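Saturday, late, with my feet up

I promised a few of you I'd write about the collecting work once I had something to say, and I kept putting it off because most of it is just walking around holding a gripper and picking things up. But we passed 1,958 examples this week, and I'm feeling sentimental about it, so put the kettle on.

## What an ordinary run is like

For those who missed the last post, the idea is that we show the learning system how a person does a job, over and over, in as many places as we can get into. One example is one attempt from start to finish. You reach, you close the fingers, you move the thing, you let go. Most of mine last less time than it takes to write that sentence. Then you put everything back (a little differently each time!) and go again.

I do them in blocks of 36, and I rest my wrist after every block whether it hurts or not. Orysia Levchenko taught me that on my first day in Jikatcombe, along with the other thing I repeat to myself constantly, which is to move the way you'd move in your own kitchen. I had been going so slowly and carefully that my early examples looked like somebody defusing a bomb. She watched ten or so of them with me, very kindly, and then deleted the lot.

## Getting out of the workroom

By May we had far too many examples of one table in one room. The system was lovely at that table and hopeless at the next one over, even with the same cup on it. So Orysia drew up a list of places with different floors, different light and different clutter, and we've been working down it ever since. Stairs and landings were my suggestion, and I've regretted it a little, mostly in the knees.

I do like what the camera on the gripper makes of these places, though. Everything bends. A straight railing comes out as a long curve, and floor tiles look as if they've been poured over a ball. You get used to it faster than you'd think - after a week I stopped seeing the bend and only noticed whether the view was too crowded to be useful.

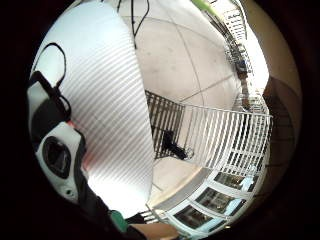 ## Sorting, which takes longer than you'd like

Evenings are for going through the day's files. I keep a plain text list with the place, the task and one word about how it went, and my words are not very scientific ("fumbly" comes up a lot). On Thursday's batch I threw out 49, nearly all for the same silly reason: I'd started moving before the recording had properly begun, so the reach was missing.

I used to throw out the clumsy ones as well. Orysia talked me out of it. If I miss the handle, back off and get it on the second try, she wants that kept, with a note beside it, so the system gets to see how a person recovers. I've come round to this completely, and it has done wonders for my mood in the afternoons.

Next is Ladoncombe, where we've been offered a long corridor and a kitchen with terrible drawers. I can't wait for the drawers. If any of you have done this sort of collecting and found a good way to keep your notes tidy, please leave me a comment, I'm up to four different lists now and two of them disagree.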